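4.2 Why people keep knitted clothes they no longer wear

When we began visiting homes in Traddale, we expected most of our conversations to be about moths, washing mistakes and crowded closets. Those subjects did come up, and often at great length over a second cup of coffee, but the talk kept drifting back to who had made a sweater, or who had worn it first. Of the 651 garments that people told us about, a good many had not been worn in years and were still folded away with real care.

We were grateful for how patient our hosts were with us. One retired bus driver in Wornar spent most of an afternoon going through a single drawer, and she had a story for every piece in it (including a pair of gloves that had never fit anybody in the family, and a vest she openly disliked). She told us she would sooner give away her good winter coat. We heard versions of this from 19 households, and it did not seem to matter much whether the knitting was fine work or rather clumsy.
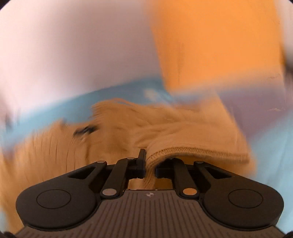
Figure 3. Tan knitted fabric item.

Do people keep hand-knitted clothes longer than store-bought ones?

In our interviews they usually did, though the gap shrank once a store-bought piece had been mended at home. A darned elbow or a replaced cuff seemed to move a sweater into the same group as the handmade ones, and its owner would talk about it in much the same way.

Mending deserves a little more room than we can give it in this section. Lahlou, who carried out the February visits, noticed that people were quick to apologize for their repairs and then just as quick to show them to her guests at the table, turning the sleeve inside out so that the stitches could be seen properly. Othmane Lahlou's notes also mention yarn saved for repairs, sometimes for decades, in cookie tins and old envelopes. Colors were seldom a close match, and few people minded.

We return to the question of inheritance in Section 5, where we look at how families decide who gets what.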